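Simmont Road Results, release 2

Results and start lists for the women's road races run by the Simmont league, with the Julard hill climb included from its first year. One row is one rider in one race. The table has 2,371 rows covering 173 races.

Files

results.csv holds placings, times and gaps
races.csv holds race name, distance, course code and class
riders.csv holds rider id, name as printed and club

Times are in seconds. A rider who did not finish has an empty time field and DNF in the status column. DNS rows are kept where the start list survived. Gaps are copied from the official sheet and are not worked out again from times, so the two can differ by a second.
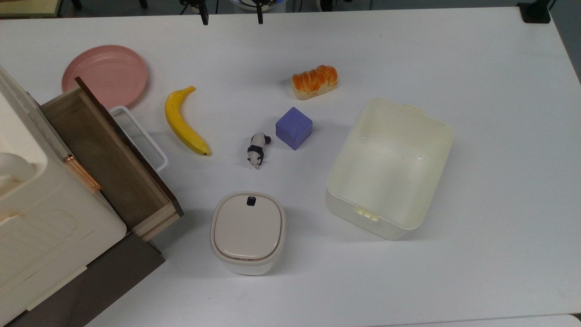
Club names are given as they stood on race day. Hamdan Wheelers and Hamdan CC are the same club under two names and share one club id. Riders who changed surname keep a single rider id; the link was checked by hand by Abla Haddad and Johanna Leitner.

Known problems

The Tomville stage race has no bunch times for its second stage. Everyone in the main group carries the winner's time, and 20 riders are marked with status Q for query. Do not use these rows for time gaps.

Course codes beginning with T changed meaning when the finish was moved in November. Use the course_version column to tell them apart.

Junior riders are left out of this release.

Changes

12 March 2022: release 2. Duplicate rider ids merged, status column added, Julard distances corrected to kilometres.

Corrections go to Rima Chidiac, with a scan of the result sheet attached.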